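How to Clean and Sort Old Yellow Play Blocks

Posted on Saturday, July 24, 2021

In our toy library in Wimeck we lend out many sets of plain yellow blocks. They are rectangular, all in one size, and children use them for towers, roads, beds for dolls and a lot of things I do not recognize. After one year of lending, the faces get black marks and small specks, and the parents start to ask if the blocks are still good. Mostly they are. I have written down the way I do it, so that the other branch in Etel can follow the same steps.

What you need

A bowl of lukewarm water
Dish soap, a few drops only
Two soft cloths, one for washing and one for drying
An old toothbrush
A white eraser, the kind for pencil
A dry towel, big enough for one set

Please do not use the rough side of a kitchen sponge. I did it with my first set and the blocks became dull, and after this they took the dirt even faster than before.

Step 1. Put the blocks where you can see them

Take everything out of the bag and lay the blocks on a dark surface. On a white table the yellow is too bright for the eye and you will miss the small specks. Turn each block on all its sides. A block can look clean from the top and have a black line along the edge which was lying down.

Shake the bag too, outside. You will find crumbs, threads and paper bits in it.

Step 2. Make two groups

I sort before I wash. The first group is for blocks with only a few specks, and they need just the damp cloth. The second group is for blocks with smudges and scuffs, and they need more time. Keep some space between the groups, otherwise they get mixed when you reach over them.

When you are not sure about a block, hold it upright beside another one and compare the faces. Look first along the long sides and near the ends, where the marks like to collect. Be careful with shadow also. One side can look darker only by the way the light falls, and then you rub for nothing.

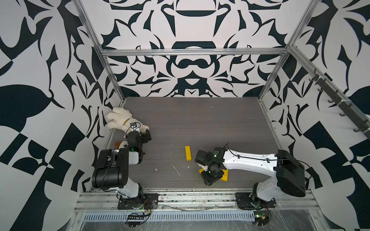
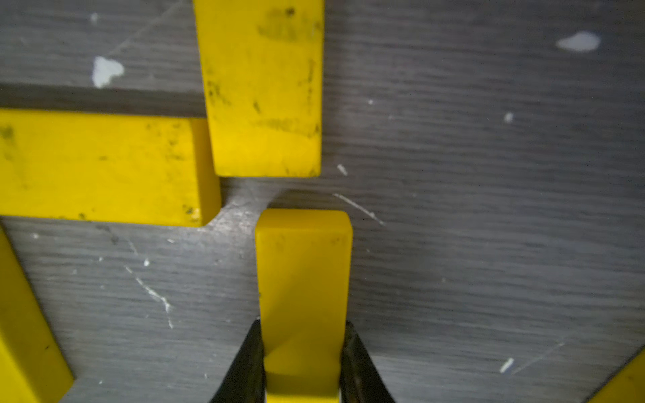

Step 3. The lightly marked group

Wet the cloth, press it out well, and wipe each block one time around. Dry it immediately with the second cloth. For a set of normal size this takes me less time than drinking a coffee.

Step 4. The dirty group

Begin with the eraser while the block is still dry. Rub in one direction, with short strokes, and blow away the crumbs. Many black marks are only rubbed off from something else, a shoe or a table leg, and they go away with this.

What stays after the eraser gets the soap. Put one drop on the toothbrush, make small circles, wipe with the damp cloth and look again. Two rounds are enough. If the mark is still there it is probably a scratch with dirt inside, and I leave it. Our blocks are not soaked in the bowl, because we have some older ones from Bendetton that are painted, and the paint lifts at the corners.

Step 5. Drying

Stand the blocks on the towel on their short end, with a finger of space between them. Turn them after one hour. They should stay out until the next morning before they go in the bag, even if they feel dry.

Step 6. Checking and packing

Feel the edges with your thumb. A sharp corner can be made smooth with very fine sandpaper, but a block with a crack goes out of the set. Write on the card how many are left. Our bags have numbers, so for example bag 219 had a block missing since October and I filled it up from the spare box.

Clean also the surface you worked on, before the next set comes. Small white bits from the eraser stick to the clean blocks very easily.

If you have stuffed animals in the same loan, keep them away from the soap work and wash them on another day. They have their own page, under Cairns bags, with the temperatures.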